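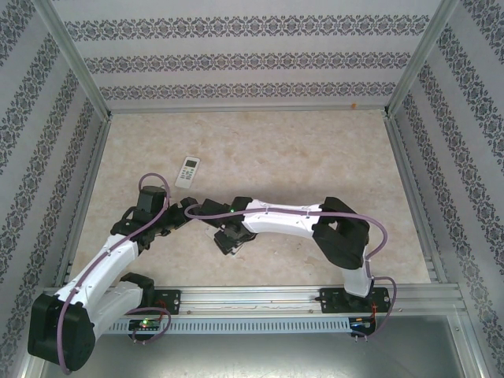 The Evo bench cell, with both arms over the work surface and a remote control between them.

Parkalside rents the Evo out by the month, two arms and an enclosure on one aluminium frame, for $2,888. Programming is extra. Emese Barta, who runs the rental desk, says most customers want it for handling small household goods — remotes, chargers, packaging — before they commit to buying.

Thu Châu took one for her repair business, Tristutis, in November. Set-up cost her another $1,000 and took longer than she'd planned. She likes the labour it frees up but would prefer tidier cabling on the arms. She has renewed to the end of the financial year.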